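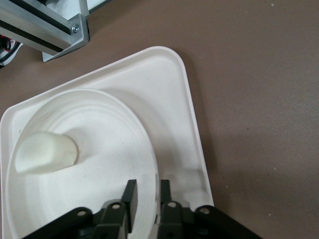

Just stop using the tray and carry the plate in your hands like everybody else, is what Noelia Lorente told me when I complained to her, and I do see her point, but I'm fond of the tray and I'd like to try to save it before I give up!

Plate slides around on a smooth tray, what do you put under it?

Posted by TrayLady205 on 5th February

So, my trouble is this. I have a big white tray with rounded corners and a low lip all the way round, and I use it to take my lunch from the kitchen to the brown table by the window. The plate that goes on it is the round white one with the rings molded into it, and between the two of them I have no grip at all. One step down into the back room and the plate glides over to the lip and knocks against it. It hasn't gone over yet, but soup has. I've tried a folded paper towel (bunches up and gets soggy) and a cloth napkin (better, but the plate rides on top of the folds and tips). I have to wash the tray by hand because it doesn't fit in my dishwasher, so I'd rather not glue anything to it. I'd also like it to stay plain white, if I can manage that, because I picked it to go with the plate in the first place.

While I'm here, does anyone have a good way to get dried sauce out of the rings on a plate like that? A sponge skates right over them. Thank you in advance, you were all so nice about my oven door last April.

Remedios Bravo
114 people found this helpful

Hello dear, I had the same thing going on with my mother's breakfasts and I tried a good many things, so I'll tell you what I ended up with. Get a roll of the rubbery mesh liner people put in kitchen drawers. It comes in white, and you can cut it with ordinary scissors. Cut a piece a little smaller than the flat part of the tray, so it doesn't creep up the lip and curl. No glue! It grips by its own weight once there's a plate on it. Mine gets a rinse in warm soapy water every few days and hangs over the faucet to dry. It does go a bit yellow in time, and then I cut another one from the roll.

If you don't care for the look of it, wring out a thin dishcloth really well and lay it flat, a single layer, no folds. A damp cloth holds much better than a dry one. Put the plate toward the middle, too, and the glass on the side nearest your body. I used to do it the other way round and my slippers paid for it.

As for the rings, soak the plate first, face up with hot water standing in it, while you eat your dessert. Then go round with an old soft toothbrush, following the circles, and a little baking soda if it's stubborn. Please try it on the underside first if the plate has any kind of shine you want to keep.

sinville_pete

Seconding the drawer liner. I use 2 layers, works on the boat too. Don't put it in the dryer, I lost one that way.

Montes Kitchen Drawer

Have you thought of changing the tray? They sell ones with a grippy surface. I know you said you like yours, I'm only mentioning it. Also a wooden skewer gets into narrow grooves, go gently.

TrayLady205

Thank you all, and Remedios, I laughed about the slippers! I've got the dishcloth under the plate for now and it made it down the step with a full bowl's worth of soup. I'll pick up the liner when I'm next in town. Does it matter which side faces up?

Remedios Bravo

Not with mine, dear, it's the same on both. If yours has a smooth side, put the plate on the rougher one.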